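May 15, 2025

Grease day! I've been looking forward to this all week, and yes, I know how that sounds.

The two-arm cell we call Olladora has been running since February, and I finally gave it a proper going-over. First job: the cables. The ones that loop along the upper arms to the wrists get tugged every time an elbow folds, so I ran each arm through its whole reach at a crawl, with my hand on the stop, watching for any spot where the slack ran out. Found one on the left! A new tie 2 inches further back and it swings free.

Then the fingers. I took all of them off, wiped the mounts, put them back and torqued the screws, then opened and closed each gripper 200 times while I drank my coffee (still my favorite part, the clicking is lovely). The wrist cameras got a fresh calibration too, which took 24 minutes once I stopped bumping the table.

The left arm still has grime down near its base that I want to get at with a softer brush. It's only cosmetic, but it bugs me.

After all that I set the table back up for a reach check, with the lock box at the back and the glass out front.

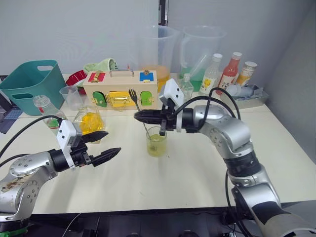 Morena Leone wrote to say I should do the cable check with the wrists rolled all the way over as well, as her snag only ever showed up at full roll. Great tip, and I hadn't tried it! So that goes on the list for next time, right after the brush. I also want to label both ends of every cable.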